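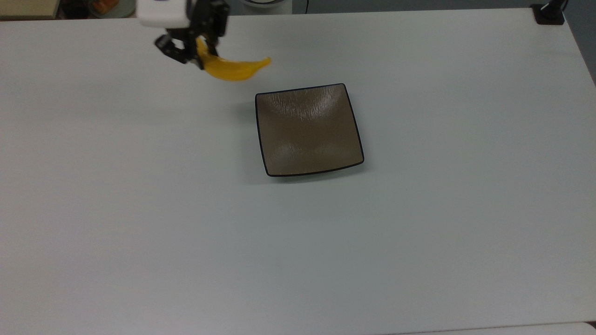
Support > Closed tickets > Heating and hot water > Satness house

June, logged by Girish Nigam

Reported fault: hot water in the upstairs shower goes cold after seven minutes, comes back after a sulk, goes cold again. Kitchen tap fine. Boiler is a Brilo combi, fitted by the previous tenants' landlord's nephew, or so the paperwork implies.

09:40 - Rang Kirsten Vestergaard, who reported it. She has timed it over several mornings and is not happy about knowing the figure. Asked her to check the pressure gauge. She read me the clock. Second attempt: 0.9 bar. Low-ish but not criminal.

10:15 - Talked her through topping up to 1.4. Filling loop is behind the ironing board, which is behind the hoover. Pressure now good. Shower tested. Cold at seven minutes. At least it's consistent.

11:30 - Went round. No fault code on the display. Turned hot water setting down from 60 to 50, on the theory that the boiler was overheating and cutting out on low flow. Shower ran for 14 minutes, then cold. Kirsten pleased. I said it was not fixed. She said it was twice as fixed as before.

13:05 - Shower flow looks feeble next to the basin. Unscrewed the head. It was furred solid on one side and came away with a noise I would rather not describe in a ticket. Left it in a bowl of white vinegar. Bathroom now smells like a chip shop.

14:20 - While that soaked, checked the inlet filter on the cold feed. Grit, one flake of something green. Rinsed, refitted, isolator valve now weeping. Nipped it up a quarter turn. Still weeping. New fibre washer from the van, dry.

15:10 - Head back on, flow much better. Ran shower with setting at 50. Still hot when I gave up and turned it off, which Kirsten's water meter will remember.

15:30 - Dorota Szczepańska (office) asks why we can't just fit a new boiler. Because there is nothing wrong with the boiler, Dorota. She has asked me to put that in writing, so there it is.

Next morning, 08:10 - Kirsten reports hot shower throughout, but now the bath tap "shouts". Asked what it shouts. A sort of hoot, going up at the end. Loose washer in the tap, most likely, woken up by the better flow.

12:45 - Tap washer changed. Hooting stopped. Also found the old washer had been cut out of what looks like a bicycle inner tube. Kept it for Selma Tomić, who collects grievances of this kind.

Parts used: fibre washer x 1, tap washer x 1, vinegar (customer's own, she'd like it noted).

Advice given: descale the shower head every few months. Leave the setting at 50. Do not touch the filling loop if the gauge is between 1 and 1.5, however tempting.

Status: closed. Reopen if it starts sulking again.

Satness maintenance desk - ring before 15:00 for same-day calls | Back to top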